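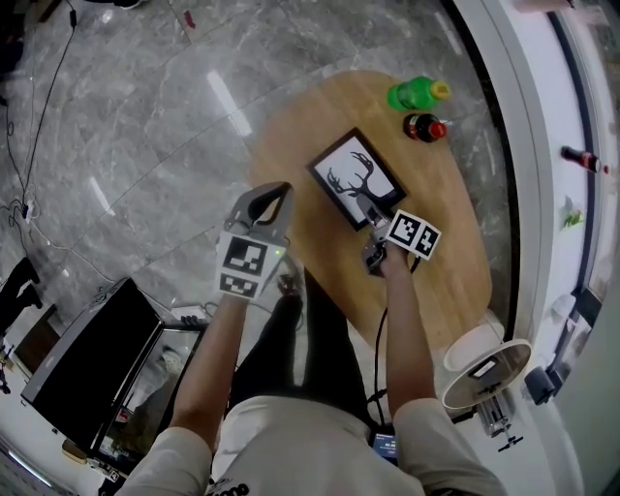
4. Preparing the station and recording with two hand units

This section covers the placement of the Grakgate controller, cable routing, fitting of the marker blocks, and the first two-handed recording. Complete Section 3 (printing and assembling the fingers) before starting. The steps apply to hand units built from the Lokton finger set, revision Mao or later. Older finger sets use a different spring and need the values in Section 9.

4.1 Requirements

Two assembled hand units, left and right
Marker blocks with printed squares, one set per unit
Grakgate controller and its power supply
Multov recording software, installed and licensed to the controller
Tether cable, 3000 mm
Hex driver, 2 mm
A table that can be reached from one standing position

Table height should be between 700 mm and the height of the operator's hip. A bare wooden top gives good results. Glass tops and mirrors confuse the marker tracking and should be covered with a plain cloth.

4.2 Placing the power supply

1. Set the power strip on the floor against a wall or a piece of furniture, outside the walking area.
2. Connect the controller supply to the strip. Leave the controller switched off.
3. Run the tether from the controller to the operator's position. Allow enough slack for a full arm's reach in every direction.
4. Let the tether hang from the unit past the arm and down to the floor. Do not wrap it around the wrist.

CAUTION: Cables on polished tile slide when stepped on. Tape down any run that crosses the area where the operator stands.

4.3 Fitting the marker blocks

1. Loosen the two M3 screws on the unit body.
2. Slide the block into the rail until it stops. The printed squares must face away from the operator's palm.
3. Tighten the screws evenly. The block must not rock when pressed at a corner.
4. Check the print for scratches and glare. Matte paper is preferred. Laminated prints can be used under diffuse light only.
5. Repeat for the other unit.

Note: The left and right blocks carry different codes. If they are swapped, Multov will accept the recording but the arms will be crossed on playback. Mark the inside of each body with L or R before assembly.

4.4 Power-on and finger check

1. Lay both units on the table with the fingers open.
2. Switch on the controller.
3. Wait for the green light on each unit. A unit that stays dark after 30 seconds should be unplugged and its connector reseated.
4. In Multov, open Devices and select Finger Check.
5. Close and open each pair of fingers fully, three times. The reading should return to the same open value, plus or minus 4 counts. A typical open value is 384.
6. If the value drifts, loosen the sensor clamp, turn it until the reading settles, and retighten.

CAUTION: Keep loose sleeves clear of the finger linkage.

4.5 First recording

Use a flat, rigid object for the first recording. A picture frame lying face up works well. Its corners are easy to locate and its weight shows at once whether the finger pads grip. Remove the glass if it is loose.

1. Place the frame on the table within reach of both hands.
2. Stand facing the table, feet apart, and pick up both units.
3. Hold the left unit upright with its fingers open and its marker block clear of the sleeve.
4. Start the recording.
5. Bring the right unit to the lower corner of the frame and press lightly until the frame begins to turn. Hold for two seconds.
6. Return the right unit to its starting point and stop the recording.

Move at half the speed that feels natural. Fast wrist turns blur the squares, and Multov fills the gap with an estimate — these stretches appear in gray on the timeline and should be cut.

Bottles and other round items may stay on the table if they lie outside the path of both hands. Record them as background objects in the session sheet.

4.6 Checking the result

Open the recording and step through it. Both tracks should be continuous from the first pickup to the return. Gaps at the table edge usually mean that the block was turned toward the floor.

Corrections to this section go to Lorenz Ruchti, with the controller serial number and the session sheet attached. Calibration for three or more units is described in Section 5.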